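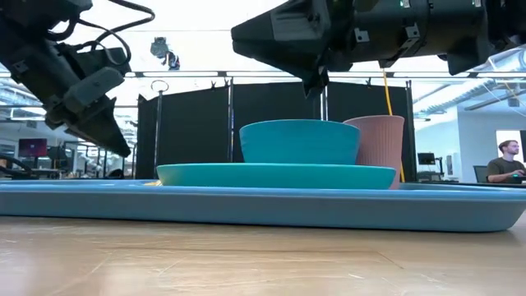
Ticket 477
Marwood canteen, tableware and trays
Status: closed
Priority: low
Opened: Sunday, 9.20

Problem as reported
Place settings are sliding on the light blue trays. Each setting is a teal plate with the teal bowl on it and a pink ribbed cup to the side. When a tray is lifted, the plate drifts towards one end and the cup goes over. Two cups fell on Sunday morning. Nothing broken.

Trays affected: 16, all from the Derodard order. The older Friesen trays are fine.

Checked
Trays put on a level table. None of them rock.
Plates turned over. Foot rings clean, no chips.
Same setting tried on a Friesen tray and tilted by hand. Plate stayed put.
Same setting on a Derodard tray. Plate moved almost at once.

Update, 11.05
Washed one Derodard tray by hand in hot water with plain washing-up liquid and dried it with a cloth. Much better grip. The others feel slightly waxy to the touch, so probably a film left over from the factory or from our rinse aid.

Update, 14.30
Washed 9 more the same way. Eight are fine. One is still slippery at one end and has gone back in the sink.

Reply from Pollholm stores
Rinse aid on the dishwasher was set to the highest level in July and never put back. Please turn it down to the middle setting. We have 20 rubber mats if you want them, but they have to be washed separately.

Update, 16.10
Rinse aid turned down. Remaining trays washed by hand. All 16 tested with a full setting and carried the length of the canteen. No cups over. The slippery one needed a third wash.

Mats not needed for now. If the sliding comes back, wash one tray by hand before opening a new ticket, and note the rinse aid setting.

Closed 16.25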